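4.2 Bedding layers and surface objects

Of the surfaces surveyed in the Valtlow homes, the bed proved the hardest to classify. The coding scheme proposed by Nagano and Fawzy treats a bed as a single soft surface with two states, made and unmade. This was adequate for the pilot in February, where most bedrooms belonged to guest accommodation. It did not hold up in occupied homes, where several coverings were often in use at once and each could be straight, folded or heaped independently of the others.

We therefore coded each covering as a separate layer. A layer received one of 3 labels: spread, folded back, or heaped. Layers were numbered from the mattress upward where the order could be established, and left unnumbered where one covering hid the edge of another. Pillows were recorded separately and were not treated as layers. Of the 1000 surface records in the bedroom subset, 744 could be coded under this scheme without a second reading. The remainder went to a second coder, and disagreements were settled by the stricter label.

Objects resting on the bedding were coded by position and by whether they belonged to sleeping, to clothing or to neither. The last group is of most interest for tidying. A bed is wide, close to hand and seldom claimed during the day, and it tends to collect items on their way to somewhere else. Packing supplies were a recurring case. We did not infer a task from such items — a roll of tape on a blanket may mark a job under way or one put aside — and recorded only that they were present.

Figure 4 gives a case in which the two-state scheme fails. The pale plush blanket was coded as spread and the dark fleece as heaped, while the white comforter shows only at the edge and was left unnumbered. A single label of "unmade" would discard the difference between the near and far halves of the bed, although it is the near half that holds the unrelated objects. 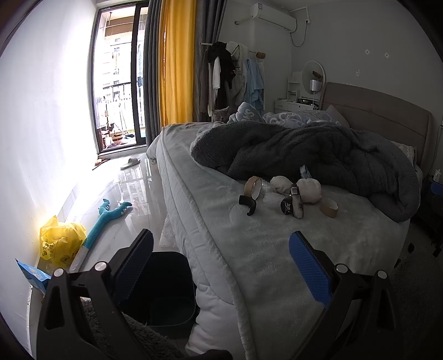 Figure 4. Bed with mixed layer states. Tape and plastic wrap rest on the pale blanket; the dark fleece is heaped on the far half of the mattress.

Pets were entered in a separate field and excluded from the object totals. The cat at the far left edge of the bed in Figure 4 is one such entry. Where an animal lay on a layer and hid its edge, the layer was coded from the visible part alone.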